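**Hoshino to supply folding fans and desk lighting through Pallari shops from June**

Hoshino, the maker of paper goods and small desk items, will sell a folding paper fan through Pallari shops from June. The fan will be offered alone or as a set with a white desk lamp whose base also serves as a power strip. The set is listed under the name Vavow and is intended for study bedrooms, home offices and shared work tables.

The two items were chosen because both are used within arm's reach and both need little room. The lamp has a flat head carried on a tall, tapered post, with a hinge near the top. Sockets and USB-style openings are placed in the upper face of the round base, with a small round button at the front. The cord leaves from the back, which keeps the front edge of the desk free for paper, a keyboard or a fan laid flat.
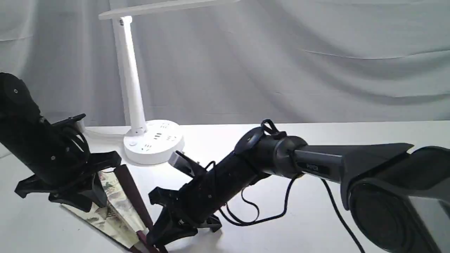

*The Vavow desk lamp with the Hoshino folding fan on a white tabletop.*

The fan has a pleated paper leaf and dark reddish-brown guard sticks. The guards protect the leaf when the fan is closed and take most of the wear when it is carried in a bag. Hoshino recommends opening the fan from the guard, one section at a time, and closing it along the existing creases. Forcing the leaf open by its top edge can split the paper at the folds.

Isamu Minami, product manager at Hoshino, said: "We tested 14 papers before settling on this one. A heavier sheet gives a cleaner print but the fan becomes stiff and will not close properly. A lighter one moves less air and tears at the rib. The final paper is a compromise and we are content with it."

The leaf carries a landscape in the traditional Chinese manner, in ink and light washes on a cream ground. The view is of a walled village, with a large brick wall, a small tower or gate and trees, one of them in bright pink blossom. A red square seal is set in the upper corner of the leaf. The artwork runs across the pleats, so the whole view is only seen when the fan is fully open.

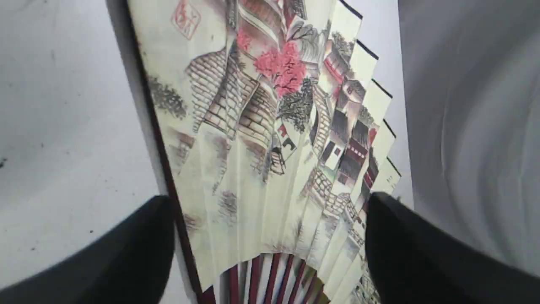
*Detail of the fan leaf, partly opened, showing the seal, the wall and the blossoming tree.*

Black edging is applied to the top of the leaf. The exposed ribs below the paper alternate between dark red and pale cream.

Packing has been handled by Cluvis, which designed a single carton with two compartments. The lamp is packed on its side and the fan is held closed in a paper sleeve above it. Cluvis reports that the carton takes up nearly 40 per cent less shelf space than separate boxes for the same goods. No plastic film is used.

**Availability**

The set will be stocked in 18 Pallari shops at launch. The fan alone will be sold at the same shops, from the stationery counter. Spare paper sleeves can be ordered through any branch.

**Care**

The fan should be stored closed, in its sleeve and away from damp. It should not be wiped with a wet cloth. The lamp base should be unplugged before cleaning and dusted with a dry brush so that dirt does not collect in the sockets. Liquids should be kept off the desk surface next to the base.

**Press contact**

Samples of both items can be borrowed for photography for up to 2 weeks. Requests should be sent to the Hoshino press desk, marked for the attention of Isamu Minami, stating whether the fan, the lamp or the full set is needed.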